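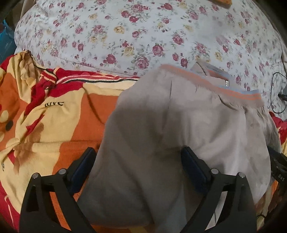 Light grey-taupe, elastic waist, on the bed.

By Zohreh Rashti
December
4 min read

How to speak at a council meeting about a bylaw (and get something out of it)

Quick one before the Grirnel town council goes back to the parking bylaw in the new year. I've had a pile of emails asking how you get a turn at the microphone. You don't need to be an expert. You do need to get your name in on time.

Find the agenda first

It goes up on the town website, under Council, then Meetings, then Agendas. Not under News. The News page is always behind. Open the full package, not the summary, and search for your street or for the word "bylaw". Write down the item number. For the overnight parking one it was 8 last time, but it moves around so check.

Look at what stage it's at too. First reading is mostly a formality, second reading is where the arguing happens and where wording gets changed. By third reading they've generally made up their minds. If you can only make it to one, go to second.

Read the staff report

Long, dull, worth it. Skip to the recomendation at the end, then go back for the reasons. The parking report ran to 16 pages and the bit that mattered to people on Talebi Road was one paragraph on permit fees, way down near the back.

Anything you don't follow, phone the clerk's office and ask. Abbas Alipour on the front desk was very patient with me. They can't tell you what to think of it but they'll tell you what a word means.

Get on the list

Two ways:

- the online form, called "Request to Delegate"
- a paper one from the clerk's counter

Closes at noon the business day before the meeting. Noon means noon. Kianoush Shahbazi sent his in over lunch and had to wait for the next meeting, by which time second reading was done.

You'll need your name, address, item number, and whether you're for, against or just have questions. Put "questions" if you're not sure. If you're speaking for a group, say which one, and bring something showing they agreed to it (an email is fine).

Write it out

You get 4 minutes in Grirnel. Other towns differ. That's less than you think, a single page double spaced, and the mayor does cut people off mid sentence.

What works:

Say who you are and where you live. Say what you want in the first couple of lines, e.g. "I'm asking council to take the corner of Lusteck Avenue out of Schedule B." Then why. One or two reasons with something real behind them. Then say what you want again and stop.

Read it outloud with a timer, standing up, wherever there's room. Then cut a bit more. Everybody slows down on the night. 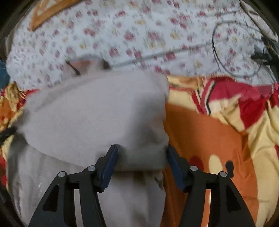 Handouts and slides

Slides go to the clerk by email with your form, same deadline. PDF is safest. Paper handouts, bring enough for every councillor plus the clerk and the mayor. Names and addresses on anything you hand in become public record, so black out your phone number if you don't want it online forever.

Petitions are separate. Each sheet needs the full wording of the request at the top, not just page one. The Fleven Park petition last spring had 765 signatures and a good chunk were set aside over exactly that. Painful.

On the night

Sit near the aisle. Phone off. When your name's called go up to the podium, pull the mic toward you, and speak to the mayor ("Your Worship" or "Mr. Mayor", either's ok). Don't speak to the gallery, and don't argue with whoever went before you.

No clapping, they'll stop the meeting for it.

Councillors might ask questions after. Short answers. If you don't know, say you'll email it, and then do email it. Arash Moradi got asked how many driveways on his block were single width, didn't guess, sent the number next morning, and it was quoted back at third reading.

If you can't go in person

Written submission, same form, tick the other box. It goes in the package and councillors do get it, though it isn't read aloud. You can also join by phone, but register early and mute your radio or TV or you'll get an echo.

Afterward

Watch for the minutes. Draft ones show up a week or so later. Check they have your name and your position right. Behrouz Asadi was put down as in favour when he'd spoken against, and one email to the clerk fixed it before they were adopted.

Also phone your own councillor. A ten minute call before second reading can do as much as the speech. Numbers are on the back of your tax bill.

Will post the January agenda link when its up.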